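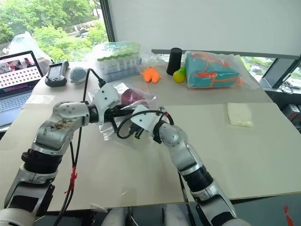
June, evening

Long day at Muvcombe, most of it on the left arm. It had been stopping short at the elbow since the morning, always on the reach across the table, and the fault cleared itself every time I went to look at the log. I ran the slow reach 20 times by hand before it would do it for me properly.

The elbow casing wants a clean. There's brownish debris speckled over it and I'd like to know where it comes from before I wipe it all off. I have put a bit in an envelope to send to Lüthi. If they say it's only dirt, fine.

The stopping was the cable. It runs down across the left arm and had worked itself tight, so the last part of the reach pulled on the connector. I gave it more slack, reseated the plug and moved the fixing along. Left the red zip tie where it was, as it makes a good mark for seeing if the cable creeps again. After that, 5 clean reaches in a row at normal speed, then I stopped for lunch.

Afternoon on the bag task. Both grippers have to take the same bit of clear plastic and the maroon thing stays inside, so it's a fair test of whether the two arms agree on where they are. They didn't at first. The right one was closing 2 mm low. I redid the zero on both, right arm first this time, and wrote the order on the card by the door so I don't have to work it out again. Grip force is set to 350 on the pair of them. I tried it higher and didn't like the noise.

I have left the big white board in on the right half of the table. Endport asked for it and the sheets don't ruck up so much on that side. The folded cloth is next on the list. I'm not looking forward to it, thin stuff is slow work.

Still to do: new gripper pads (ordered from Grarkotmont, no date given), back up the settings before anyone updates the software, find the short hex key. I had it in my hand at four o'clock.

Home late. Rain on the way, ate standing up. Start with the elbow tomorrow, cold, before anything else is switched on.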